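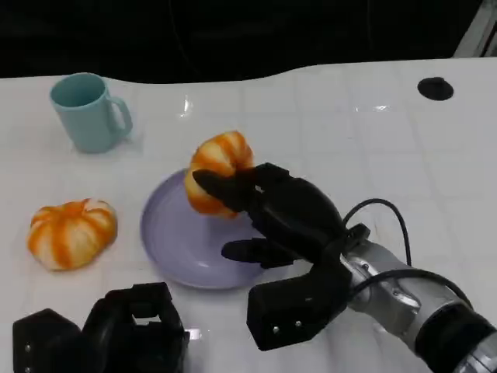 The teal mug, on the white table

Getting tea stains out of a pale mug without ruining the finish?
Posted by Charito Tan, 15 November 2018

Hello all! I drink a lot of black tea (my grandmother's fault, she had me on it at nine) and the inside of my favorite mug has picked up a brown ring that dish soap won't touch. It's ceramic with a matte finish, and I'm scared of scrubbing it shiny. I paid 4 dollars for it at the Blackwood street market in October, so it's no heirloom, but I'm awfully fond of it - the handle fits my hand just right. Has anyone got a gentle way to do this? I also have a lavender plate that I'd like to keep nice, and it gets the same soap and the same sponge, so tell me if that's a mistake too.
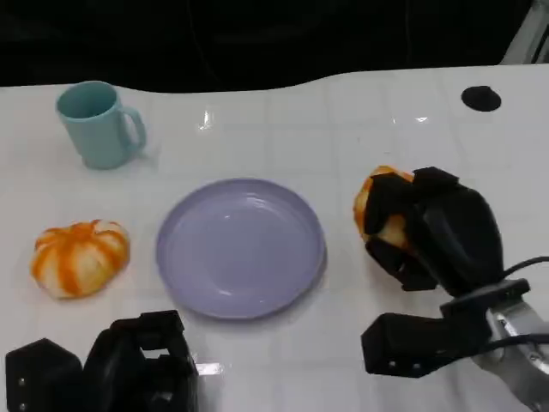

Crisanto Cruzado
Baking soda, Charito, and please put the green scrubby pad away! Put 2 teaspoons in the mug, add just enough water to make a paste, and rub it around the inside with a soft wet cloth. Leave it for ten minutes or so while you do something nicer, then rinse. I go easy on the outside of anything matte - a little soap and a sponge is plenty. Your plate will be fine with the soft side of the sponge.

Himunus3205
denture tablet, warm water, overnight. works on my thermos anyway

Colov
I'd second the baking soda. Rinse the mug right after your last cup, too, even if you don't wash it till morning. My hard water makes the ring come back faster, so I do mine every couple of weeks.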